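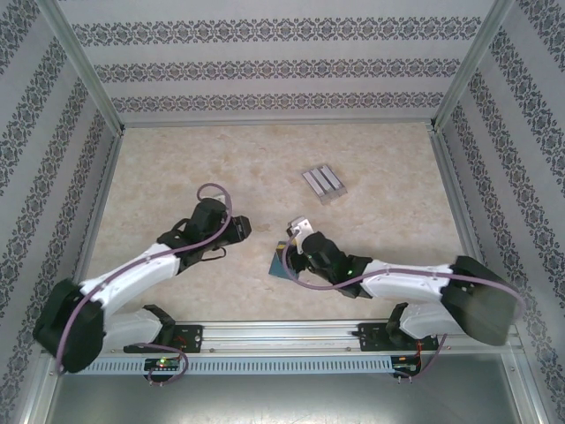 # Two Grippers, One Table

Lamon, a small automation shop in Vastilard, had to pick a gripper by the end of April. It had a contract to sort and hand over small flat parts for a company called Mowat, and it had two candidates. One was a black parallel gripper the shop had used for years. The other was a newer model from Pundero with a metal finger bracket.

Running them one after the other would have taken twice the bench time. The engineers put one on each of two matching arms and set the arms facing each other over the same work surface, with walls on three sides. The grippers got the same parts, the same lighting and the same control software.

The test was simple on paper. Each arm had to pick up a part, carry it to the middle of the table and set it down within a marked tolerance. Later runs added a handover, with one arm passing the part to the other. The goal was 2,000 cycles. The team stopped at 1,622, when the finger pads on the older gripper had worn enough that the numbers no longer meant much.

## Flat parts are the hard ones

Blocks gave neither gripper much trouble. A part with ridges or raised bars gives the fingers something to close on, and both arms could lift one from almost any angle the software asked for.

Thin squares were another matter. A parallel gripper has to get its fingertips down to the table surface and close without pushing the part away. If the arm comes in a little too high, the fingers close on air. Too low, and they press into the table and the motor faults.

The Pundero model did better here. Its fingers could come in at a steeper tilt and still catch an edge, and the shop logged fewer dropped squares on that side. It was slower, though. Each pick took longer because the wrist had to turn before the fingers closed, and over a full shift that adds up.

The older gripper was quick and predictable. When it missed, it missed in the same way every time, and the engineers could usually fix the problem by changing one height setting.

## Cables and controllers

Much of the first week went to wiring. The lavender-purple cables run along the upper links, and they need enough slack for the wrist to turn through its full range. With too little, the connector works loose. With too much, the loop can swing into the path of the other arm. The shop tried three lengths before settling on one.

Small circuit boards sit on black plates bolted to the front rail, under each arm's lower link. Mounting them there made them easy to reach for a swap, and status lights can be checked without opening a cabinet.

## What the shop bought

Lamon ordered 20 of the Pundero grippers for the Mowat job. It kept the older model for a second line that handles only thicker parts, where speed matters more than reach.

The finger pads are still an open question. Pundero sells a softer set that grips thin parts better and wears out faster. The shop has one pair on order and plans to run them on the same table, against the stock pads, before the line starts up.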